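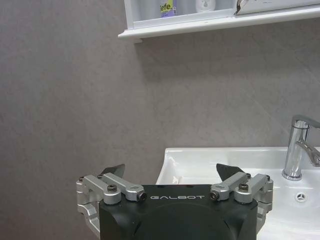

Wrist cam, gripper open, sink and shelf behind it.

Quick one, I have a bus in 15 minutes and Alina wants the plots before I go.

So the question all February has been: does the wrist view help or hurt when the arm works near shiny white stuff? Bathrooms are horrible for this. White basin, white cabinet, white toilet, chrome faucet, gray wall with almost no texture you can hold on to. Depth goes to mush around the rim. Florin's bet was that the head view alone would do fine if we trained longer. Mine was that we need the wrist, but only late in the reach.

Setup, for the three people who asked. The policy (we call it Grurnis, don't ask) takes the head camera the whole way and the wrist camera through a gate. The gate is one small number per step, learned, no labels. Near zero means ignore the wrist, near one means trust it. Old baseline is Wastby, same backbone, both views just concatenated. We trained on 274 demos, all bathroom stuff — reach to the rim, reach to the shelf, pick up a bottle, put it back. Then 100 test reaches per model, same start poses, bottles shuffled between runs.

One thing I got wrong for weeks. I was normalizing the wrist images with the head camera stats. The wrist view always has that big black housing and the silver linkages at the bottom, so the brightness is nothing like the head view. Fixed that and Wastby got better too, which was a bit annoying for my nice story.

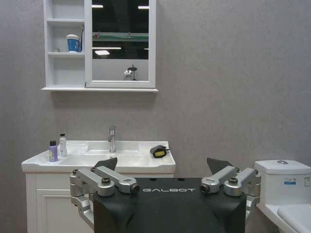

Anyway, with the fix in, Grurnis missed 15 of the 100 and Wastby missed 28. Head only was worse than both, I'll put the number up when Alina has rechecked the logs, two runs got saved under the same name (my fault). Not a huge test. One room layout. Please don't quote it as if it was ten.

The gate curve is the part I like. Flat and low for the first half of the reach, then it climbs when the fingers get near the target. We never told it to do that. On the shelf reaches it climbs earlier than on the basin ones, and I dont know why. Florin thinks it's the bottles, they have color and labels so there is something to look at. Could be. Could also be that shelf reaches are shorter and the time axis is fooling us. Need to replot against distance.

Mirrors are still bad. The head view has a whole second room in it, with robots and ceiling lights, and the depth net is happy to believe all of it. We tried masking the mirror by hand and misses near the cabinet went down, but thats cheating, you can't hand mask everybodys bathroom. Ots has a mirror segmenter we might try. Last time I touched Ots it took me a full day to get it to build, so — no promises. 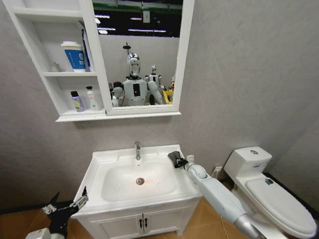 Head view, right gripper over the back corner of the basin. Plenty going on in the mirror.

Todo, mostly for me:

replot gate vs distance
rerun head only with the longer schedule, Florin is owed that
swap bottles for plain white ones and see if the shelf effect dies
move the Flesto configs out of my home folder
ask Alina about the second gate for the left arm

If the white bottle test kills the shelf effect I'll write it up properly with the curves. Code is not up yet, it's a mess, half the paths are hardcoded. Ok bus.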